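Okay so I finished season 2 of Brullo last night and I have to talk about it (mild spoilers, mute me if you need to!)

First off, the lighthouse episode. I was sure Tillman was dead. I'd made my peace with it, I'd texted my sister about it, and then he strolls into the diner and orders pie??

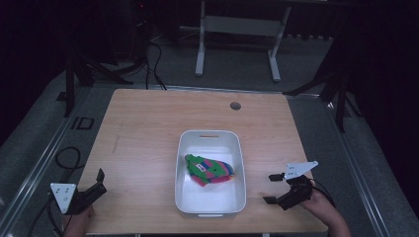
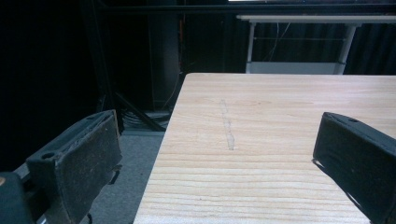
Elisa Morelli replied that Tillman never orders pie in season one, he hates pie, so that has to be the double from the Zakholm tunnel. I had to go lie down.

Went back and rewatched the diner bit and ok, he uses the wrong hand for the fork too. How did I miss that!

Still don't get what the 3956 on the motel door means. It's on the radio dial in the pilot as well (paused it to check). A year? A frequency? Somebody's locker?

Anyway, season 3 is supposed to land in December and I'm starting over from the pilot tonight. No spoilers from the book people please, I'm only on page 900 and it's 2000 pages long.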